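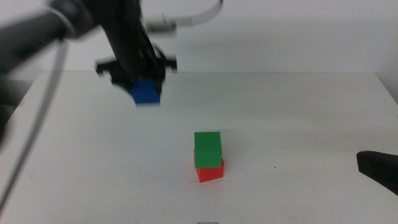 A black gripper holding a bright blue cube above the table.

The woman who runs the repair counter at Culora has owned a Giltalard e-reader for five months, and she would like it on record that she didn't want one.

"My sister bought it for me in November," she says. "I had 218 paper books waiting at home. I told her that. She said, great, now you can have 219."

She charges it on the counter, between a phone with no back and a laptop with no future. The screen, she admits, is lovely. "I read a 900-page novel on it and my wrists still work. The paper version would've been a workout."

Her complaints come easily. The page button sits exactly where her thumb rests, so she has read several endings early. The store suggests cookbooks. "I bought one. One! It thinks I'm opening a restaurant."

Would she pay for it herself? She makes a face. The Gotard costs $100 less and does nearly the same job, though she finds its menus "designed by somebody who hates reading, or maybe just me."

What about fixing them? She has opened three Giltalards so far, all from customers in McKinnon, all with dead batteries. "Glue," she says. "Glue under the glue. I charged the first guy too little and I've been bitter ever since."

She still reads paper in the bathtub. The e-reader is supposed to be waterproof, and she has seen what comes across her counter from people who believed that about their phones.

Her sister has asked for it back twice.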